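Gestgate Outreach Program: Progress Report to the Musano Fund
Prepared by Endang Liem
Period ending in May
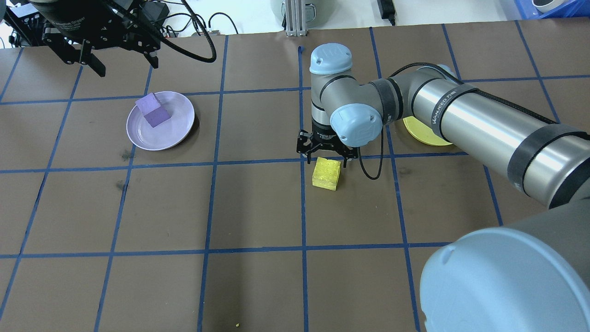 First of all, a very big thank you from everyone in the lab. When we wrote to you last fall we promised one open day by the end of spring, and we are happy (and a little tired!) to report that we held it in May, with 67 visitors through the door between ten in the morning and half past three. Your grant of $1000 paid for the bus from the Yusof neighborhood center, the printed handouts, the lunch, and the foam cubes and plates for the sorting table.

The sorting table was what people came back to all day long. The idea is simple enough for a six-year-old to follow: each colored cube belongs on the plate of its own color, and the arm has to pick it up and put it there. We had worried that visitors would find it slow after the videos they see online, but the slowness helped, I think. Children had time to guess out loud which cube was next, and one grandfather stayed through three full rounds, asking very good questions about how the fingers know when to close.

The tape grid on the tabletop was a suggestion from our Witik partners, and I would like to keep it. Visitors could call out a square and we would move a cube there before the next round, so even the shy ones had a part in it. We did learn that the talk before the demonstration was too long. We cut it from 20 minutes to 9 after the first group, and could probably trim it again.

Not everything went to plan. The afternoon start was held up while we restarted the control computer, and the handouts in Indonesian arrived from the printer a day late, so we mailed them to the center afterward with a note of apology. The room was also warmer than we would have liked, and next time we will ask for the one with windows.

Two teachers have already written to ask about bringing their classes, and we would love to say yes to both. With the $2 per head we saved on lunch there is a small amount left over, which we propose to put toward a second bus. If you agree, please just reply to this report and we will go ahead and book it.

Still to come: the receipts, which I will send separately, and the comment cards, which are being typed up now.

With warm thanks,
Endang Liem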